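The first thing you hear about the Ternari wagon is that it shouldn't work. It has four doors, a long flat roof, an electric motor driving each axle and, behind the seats, enough room for two bikes with their wheels on. It was drawn, built and tuned by a team of seven in a former Hara parts depot outside Flulomano, and I spent a very happy March morning there with the engineer in charge of its suspension.

She asked me to leave her name out. "Put the car in the headline," she said, already halfway under it with a flashlight.

We started with the springs, and I'm glad we did, because the springs are why this thing is such a joy on a bad road. Most electric wagons are heavy, and most of them hide the weight by going stiff. The Ternari goes the other way. It leans a little, it breathes over bumps, and then it settles so fast you forget it moved at all.

"I grew up in soft cars," she told me. "My grandfather had a Hara sedan that floated like a boat, and I loved it. What I didn't love was being carsick. So that was the job, really - keep the float, lose the second bounce."

It took nine versions of the rear damper to get there. The first was so loose that a test driver pulled over and walked back to the shop. The fourth was good enough to sell, she says, and there was a long argument over whether to stop there.

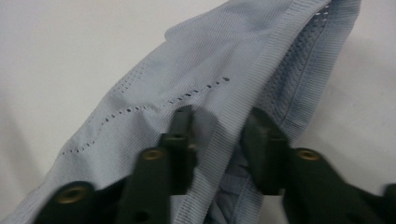
Pfeiffer, which supplies the dampers, thought the fourth version was the one to build and said so at the time, adding that most drivers would never feel the difference on a normal commute. She still disagrees, cheerfully. "They're right about the commute. But people don't fall in love with a car on the commute. They do it on some back road with the windows down, and that's where version four got nervous."

I got to try that back road myself. The route climbs out of town past the quarry, and the pavement up there is awful - patched, broken, patched again. At 50 the wagon just shrugged. The steering is light at first and then fills in as you turn, and by the third bend I had stopped thinking about it, which I mean as high praise. I may have gone around twice.

Range came up on the way down. The battery is good for 265 miles, and I asked if that worried her, with bigger numbers all over the market.

"A bigger pack was on the table," she said. "It would have put the weight right over the rear axle and I'd have been back to version one. I fought that pretty hard. I stop for coffee before 265 miles anyway."

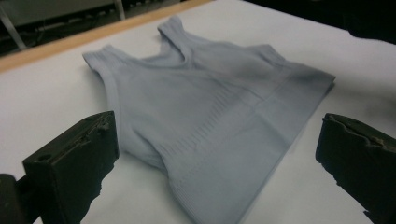
Pale gray knit tank top with a scooped neckline.

There are things she'd change. The tailgate is heavier than she wanted, and the rear wiper parks a little too high for her taste. She showed me the wiper three times. She is also working on a slightly firmer setup for people who tow, and she let me feel the difference by bouncing on the bumper of a gray test car with almost no paint left on its sills.

Before I left I asked what she drives at home. It's an old Hara pickup with a cracked dash and, she admits, terrible shocks. "I keep meaning to fix them," she said, and went back to the wagon.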